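Truvix conclui compra da distribuidora Dhillon e muda a sede para Gernberg

Sexta-feira, 9 de novembro de 2012

A Truvix, grossista de bombas, válvulas e material para captação de água, concluiu esta semana a compra da Dhillon, distribuidora familiar que trabalha sobretudo com perfuradores de poços e instaladores de rega. O acordo tinha sido anunciado em agosto e esperava apenas a assinatura do contrato de arrendamento dos armazéns. O valor da operação não foi comunicado pelas duas empresas.

Com a compra, a Truvix passa a ter 13 balcões de venda e 218 trabalhadores. Os quatro balcões da Dhillon continuam abertos nas mesmas moradas e, pelo menos até ao fim do próximo ano, com o mesmo nome na fachada. As contas dos clientes, os limites de crédito e os descontos já combinados ficam também como estavam.

Neelam Rana, que dirigia a parte comercial da Truvix, assume a responsabilidade pela integração das duas redes. Numa reunião com clientes em Gernberg, explicou que a empresa procurava há bastante tempo uma entrada na região norte, onde só vendia por encomenda e com prazos de entrega que não agradavam aos perfuradores.

"Um furo não pode ficar parado três dias à espera de uma bomba submersível", disse Rana. "A Dhillon tem o stock perto do cliente e tem pessoas ao balcão que conhecem os poços da zona, quase um por um. Foi isso que nós comprámos."

A família fundadora da Dhillon deixa a gestão diária, mas vai dar apoio durante o período de transição, em particular nas relações com os fabricantes. Alguns contratos de representação da Dhillon são antigos e exigem o acordo escrito do fabricante quando muda o proprietário. Segundo a Truvix, a maior parte destes acordos já foi recebida. Falta ainda a resposta de dois fornecedores de tubagem, que a empresa não quis identificar.

A marca Tostard, com a qual a Truvix vende os seus quadros de comando e os seus variadores de velocidade, chega aos balcões da Dhillon no começo do ano. Até agora estes equipamentos só se encontravam na rede própria. Os técnicos da Dhillon vão fazer uma formação sobre a instalação e a regulação dos quadros, e depois a assistência em garantia poderá ser feita localmente, sem enviar o equipamento à oficina central.

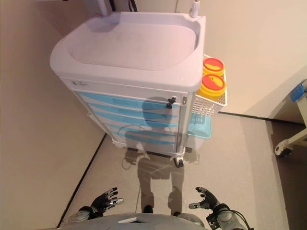
Carro de tratamento médico com gavetas e fechadura com chave.

A mudança da sede é a outra novidade. A direção, a contabilidade e o serviço de compras da Truvix passam para Gernberg, para um edifício ao lado do armazém principal. Até hoje os escritórios estavam separados do armazém, e uma parte dos documentos de expedição ainda viajava em papel entre os dois lugares. A transferência dos serviços começa pela contabilidade e deve ficar terminada antes da próxima época de rega.

O armazém de Gernberg recebe também uma zona nova para tubos de revestimento e tubos de coluna, que ocupam muito espaço e que hoje ficam em parte no exterior. Haverá um cais separado para os camiões dos clientes que preferem levantar o material eles próprios. O horário deste cais será alargado: abre às seis da manhã, de segunda a sexta, e ao sábado funciona até ao meio-dia.

Sobre os empregos, a empresa afirma que não prevê despedimentos. Reconhece, porém, que algumas funções administrativas existem agora em duplicado e que vai propor a estas pessoas outros lugares no grupo. Os representantes dos trabalhadores da Dhillon foram recebidos pela direção na semana passada e pediram que as condições de transporte para Gernberg fiquem escritas, para quem aceitar a mudança. A resposta é esperada ainda este mês.

Entre os clientes, a reação é prudente. Vários perfuradores presentes na reunião quiseram saber se as peças de reparação para bombas mais antigas vão continuar em stock. A Dhillon era conhecida por guardar impulsores, vedantes e cabos para modelos que outros grossistas já tinham retirado do catálogo. Rana respondeu que o stock de peças antigas será conservado e reunido num único lugar, com envio no dia seguinte para qualquer balcão da rede. Um dos clientes insistiu que preferia encontrar as peças no balcão, como sempre - e a Truvix prometeu estudar uma lista mínima para cada ponto de venda.

Outra pergunta foi sobre os preços. A tabela da Truvix e a tabela da Dhillon não são iguais, e em certos artigos a diferença é importante, principalmente nos depósitos de pressão. As duas tabelas vão funcionar em paralelo durante o inverno. A tabela comum será enviada aos clientes antes de entrar em vigor, com tempo suficiente para terminar os orçamentos já entregues.

O catálogo conjunto está em preparação. A primeira edição terá 128 páginas e cobre bombas, acessórios de poço, depósitos, filtragem e comando elétrico. Os artigos de rega ficam para um segundo volume. Os clientes das duas empresas recebem o catálogo por correio e não precisam de o pedir, mas devem confirmar a morada no seu balcão habitual.

No sistema informático a passagem será feita por etapas. O primeiro balcão da Dhillon a trabalhar com o programa da Truvix será o mais pequeno, para corrigir os erros antes de avançar para os outros. Durante a mudança é possível que algumas faturas cheguem com atraso, e a empresa pede aos clientes que não paguem duas vezes a mesma encomenda quando receberem um segundo documento. Em caso de dúvida, o contacto continua a ser o vendedor de sempre.

A Truvix não exclui novas compras, mas Rana disse que não há nenhuma negociação aberta neste momento. A prioridade para os próximos meses é o fornecimento antes da primavera, quando os pedidos de bombas sobem e os prazos das fábricas ficam mais longos. As encomendas antecipadas para a nova época podem ser feitas em todos os balcões a partir de segunda-feira.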